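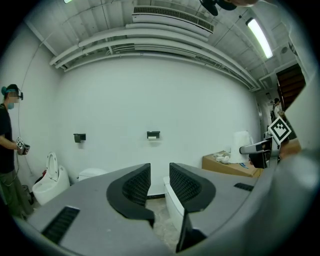 Cempaka Wattimena does restrooms. Fits them out, cleans them, goes back and fixes what the last crew put up crooked. Caught her on the phone between two jobs, March, a bit after 6 in the morning. She was eating something.

First question was paper holders - where do they go? "Where a person sitting down can reach. People hang them where the wall looks nice." She measures from the bowl, never from the corner. At the Wogan offices she moved every one of them. 176 screws, she kept the reciept.

One holder or two? Two, always. "One runs out, there's the other. With one you get somebody shouting down the hall." She likes dark housings on a white wall, easy to find, and they don't show fingerprints the way chrome does.

Floors. She'd take plain concrete over tile. "No grout. Grout is my whole life." Stains don't bother her much if it's been sealed. At Erirgate it hadn't been - 228 dollars of sealer, her own weekend, two coats. Bleach on bare concrete she won't do, leaves it patchy.

And the toilet itself? Clean behind it first, she says, then the base, then the bowl, seat last. Different cloth for the seat. "I've seen people go bowl to seat with the same rag. I left teh building."

Asked about bare rooms, no shelf, no bin, nothing. She likes them to clean. Less to use. "Put a hook up at least. Where does the coat go?"

Then she had to run - Destumow, second floor, a leak.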